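Door-frame lockout (robotics)

From the Udgate Handbook of Service Robotics

A door-frame lockout, also called a hinge fault or, among the technicians who have to deal with it, "the sulk," is a failure in which a two-armed robot working inside a piece of furniture stops moving and refuses all further commands. The robot is undamaged. The furniture is usually undamaged. The afternoon is not recoverable.

The term is most closely tied to the Erkum trials, a program of household tasks run at the Udgate test apartment, where the fault was first logged under its own heading. It has since been reported with other machines and other kitchens, and with at least one wardrobe.

Background

The Erkum trials were set up to find out whether a robot with two arms could put away and fetch ordinary goods in ordinary cabinets. Earlier work had used open shelving, which robots like and households mostly do not own. The Udgate apartment was fitted with base cabinets with hinged doors, bought from a regular kitchen dealer and installed by a regular kitchen fitter, who was not told what they were for.

The control software, named Imari, plans each arm's path before it moves. It was written on the understanding that a cabinet is a box with a fixed opening. A door, in the first versions, was treated as something that had been open or closed since the beginning of time and would stay that way. For the first weeks this worked well enough, and the weekly reports from the period are cheerful in tone.

Description of the fault

A typical lockout goes through the same stages. The doors are opened and their positions are stored. One arm reaches into the cabinet while the other waits outside. At some point an elbow, a cable or the back of a hand brushes a door, which swings a little, as doors will. The robot's cameras now report a door where the plan has empty air. The arm inside the cabinet is therefore, by its own reckoning, already in a collision, and the safety layer stops both arms.

So far the system has done what it was built to do. The trouble is in what comes next. To clear the stop, Imari requires a path out that touches nothing. It searches for one starting from the arm's present position, finds that the present position is forbidden, and gives up. The operator may restart the search as often as desired. The longest recorded lockout lasted 97 minutes, most of them spent restarting the search.

Technicians soon discovered that nudging the door back with a broom handle cured the fault at once. The practice was banned, on the sound principle that people should not be poking at the work area of a powered robot, and went on until the brooms were moved to another floor.

The February incident

The best-known case took place in February, during a session in which the robot was to move a box from a low shelf. The right arm had reached the shelf when its cable loop caught on the edge of a door. The arm stopped. The operator, following the written procedure, switched to manual release, a mode that slackens the joints so that a stuck arm can be pushed clear by hand.

The written procedure did not mention gravity. With its joints slack, the arm settled onto the cabinet floor, taking the shelf with it. There were no injuries, the robot being fenced off at the time. The shelf was replaced, and the procedure gained a second page.

A review was carried out by De Bruijn, an outside safety firm, which went through 1,000 logged reaches and found 156 stops of all kinds. Of these, 60 were door-frame lockouts. The firm noted that in most of them the door had moved by less than the width of a finger. It also noted, in a section the Erkum office circulated less widely, that the word "hinge" did not appear anywhere in the Imari source code.

Causes

The De Bruijn report named the stored door position as the main cause. Two others were listed as contributing.

Cable slack. The cables on the arms hang in loops so that the wrists can turn freely. The planner knew the shape of the arms but not of the loops, and guided the arms through gaps that suited the one and not the other.

Waiting posture. The idle arm was parked close to the cabinet to save time on the next move. This left it beside an open door, with little room to back away.
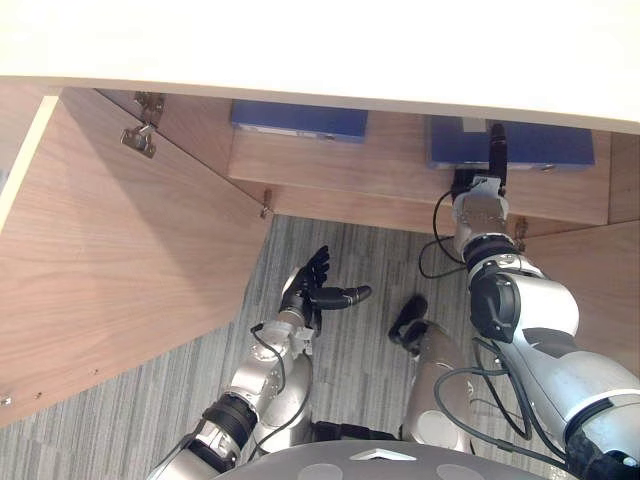
Two-armed reach into a low cabinet. The right gripper is at one of two blue boxes; the left hand is held open in front of the cabinet.

Remedies

Later versions of Imari check the position of each door again before every reach and allow for a border of uncertainty along its free edge. The software also accepts that an arm may already be touching something, and will back out slowly along the path it came in by. This last change was a few lines long. The meeting to approve it took two days.

Manual release is still available but now holds the arm's weight while it is being pushed. The fence stays shut until the arm's brakes have been checked.

Removing the cabinet doors was proposed early on and would have ended the problem completely. It was turned down as unrealistic, although it remains the usual arrangement when visitors are expected.

Current status

Lockouts still occur, mainly with soft-closing hinges, which move by themselves after being left alone and so fall outside the assumption that a door moves only when touched. Work on drawers has been postponed.

See also: Cable snag; Protective stop; Recovery planning; Shelf loading

Last revised 19/01/2024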